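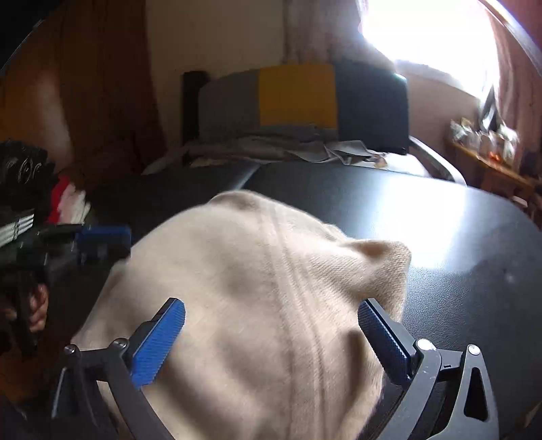

5th January

First entry after the break, and it was good to get back to the folding set. I have a cup of tea going and I'm writing this while the upload runs, so forgive the rambling.

Where we stand: 2,846 episodes on the drive, of which 1,549 are cloth. The rest are the old cup and box tasks from July, which Psarras still wants kept in the mix. I had hoped cloth would be further along by now, but we did lose a good stretch before the holidays to the sync trouble, and I'd sooner have fewer clean ones than a heap we can't line up.

Today was knits, two grippers, black tabletop. I started with the beige ribbed piece bunched up in the middle, right hand taking hold first and the left coming in from the side. I like this one as a starting item. The ribs give you something to follow by eye when you're looking for an edge, and the pale color stands out so nicely against the black. The rest of the clothes stayed in their pile off to the left.

Things I want to remember about the grasp: go slower on the close than feels natural. When I squeeze fast I tend to take a big fat fold between the pads, and then the second hand has nothing sensible to pull on. A shallow pinch is much kinder to whoever has to do the next step (me, usually). I also caught myself regrasping over and over on one attempt -- fiddling, really -- and I threw that one out. A regrasp or two is fine and probably useful for the model to see, but fidgeting is just noise.

Window light is still bothering me. The right side washes out and there's a bright patch on the tabletop where it reflects. Inese Sakalauskas thinks we should leave it alone, as the Kurano runs were all shot under flat lamps and the policy fell to pieces as soon as it met a sunny room. She has a point! But I'd like at least one batch with the curtain drawn so we can compare the two properly. Will ask her again when she's in a good mood.

Discarded 9 in all. Mostly my own false starts, plus a couple where I bumped the grippers together and lost the cloth. Labels are done except for the start-state field, where I've been putting "bunched" for everything and ought to split that into "bunched" and "half folded" before Curklow pulls the set.

Next: dark garments on the black top, which I'm dreading a little. Check the left gripper's closing width against the Prarnska sheet before starting, and charge both batteries tonight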